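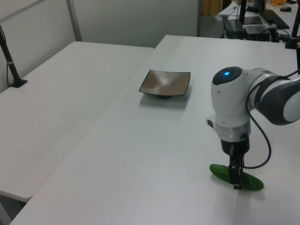
Monday, December 31, 2018

Cucumber and dish, continued. Half the building is already home for the holiday, so it is quiet enough to write things down properly for once.

The question is still whether the square dish is any good for whole cucumbers. Wuvov's sheet says the curve "centers long produce naturally." I don't believe it. A curve centers a ball. A cucumber is long and slightly bent, and what it does depends on which way the bend is facing when you let go of it. Maham says I decided this before I touched the dish, and she's right, but I'd like to see the sheet proved before I take it back.

What I have written down so far:

Cucumber weight 300 g, kitchen scale, the one that drifts. Weighed again after lunch, same number, which only tells me the scale drifts slowly.

Dish is 26 cm on a side measured over the rim. The sheet doesn't say whether their figure is over the rim or inside it, and for something this shallow that matters. Asked Flatau, who sold it to us. They sent the same sheet back.

The foot bothers me more than the curve does. It is small for a dish that wide. Put the weight in the middle and all is well. Put a cucumber down with most of it to one side and I would expect the far edge to lift. Pressed down on a corner with one finger and it tipped sooner than I liked. One finger is not a measurement, I know. Kulsoom wants it done with proper weights at the corner and at the middle of a side, and I've agreed to that for next week.

The textured inside is supposed to stop things sliding. Could be. It could also be there because it hides scratches. The only fair comparison is a smooth dish of the same shape, and we don't have one. Lachance used to make something close to it in a glazed finish. Their March list still shows it, but I have been caught by old lists before and won't count on it until a box turns up.

On the cucumbers. Glossy skin, and I suspect wax. The shop said no wax. The shop also said they were local, in December. If there is wax then anything we write down about slipping belongs to the wax as much as to the dish. Plan is to wash 2 of them in warm water with a drop of soap, dry them, and run them against unwashed ones from the same bag. Keep them at room temperature overnight so we aren't testing condensation as well.

Also: which end goes where. The dark end is the firmer one on every cucumber I've squeezed this week. I want every placement noted with the dark end left or dark end right. The earlier notes don't say, so I'm treating them as practice — sorry, Maham.

Tables. The left one still sits lower than the main one, and there is still a gap between them. A cucumber that rolls off that side is going to find the gap. Nimgate's answer was leveling feet, which would fix the height and do nothing for the gap. Push them together first, then see if anyone still wants the feet. I have not checked the main table with a level since it was moved, and I should have done that before writing a page about rolling.

To do after the break:
Level on the main table, both directions
Corner weights on the dish (Kulsoom)
Washed against unwashed
Ask Lachance if the glazed one is in stock or just in the list
New battery for the scale

Cucumbers keep 6 days in the drawer according to the bag. Will cut one open when we're back and see about that too.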